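Foro Corkemitz > Organizar y exponer > Colgador con bandeja para llaveros y figuritas

violeta_91
2025-07-13
¡Buenas a todos! Llevo desde enero dándole vueltas a dónde poner mis llaveros y figuritas, que andan repartidos por media casa, y por fin me he decidido por un colgador negro en forma de T, con sus cuatro ganchitos y una bandeja ovalada delante. Lo quiero todo sobre una tabla de madera clara, para poder moverlo entero cuando toca limpiar (que con la moqueta gris ya tengo bastante trabajo, creedme). La Kuromi del lazo morado va a ser la reina del conjunto, eso no se discute. Mi duda es si ponerla en la bandeja o colgarla. ¿Qué haríais vosotros?
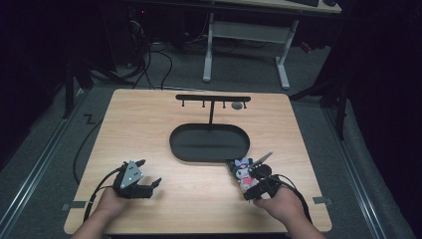
Club de Coleccionismo Jostix · Sección de figuras pequeñas

tejedora200
¡Qué monada de Kuromi, con su florecita rosa! Yo la pondría en la bandeja, de pie y mirando al frente, y dejaría los ganchos para llaveros planos. Las figuras con volumen, colgadas, se giran solas y acabas viéndoles siempre la espalda.

Jekel
Pues yo no lo veo así, con todo el cariño. Bandeja negra y capucha negra: se te pierde la mitad de la figura. Yo la pondría directamente sobre la madera, a un lado, y usaría la bandeja para anillas sueltas y cosas de poco lucir.

violeta_91
Ay, Jekel, me has sembrado la duda. La verdad es que la madera me encanta, con ese veteado que hace como arcos, y me da pena taparla. Por otro lado, si la figura va fuera, me temo que la bandeja se quede ahí muerta de risa.
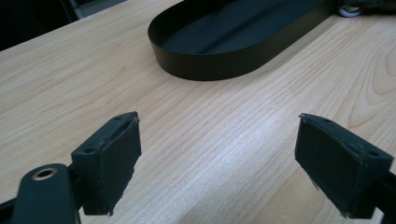
También he pensado en forrar el fondo con un retalito de fieltro lila, que tengo una caja llena de retales de cuando me dio por coser fundas. Así contrastaría con la capucha y seguiría teniendo su sitio. ¿Lo veis muy recargado?

tejedora200
¡Nada recargado! Fieltro fino y sin pegar, que luego querrás cambiarlo.

Jekel
Con el fieltro lila me callo. Pero a la tabla ponle unos topes debajo, que sobre moqueta baila.

papadopoulos2597
Yo voto por colgarla, ya sé que llevo la contraria. Pruébala un par de días en cada sitio y ya nos contarás.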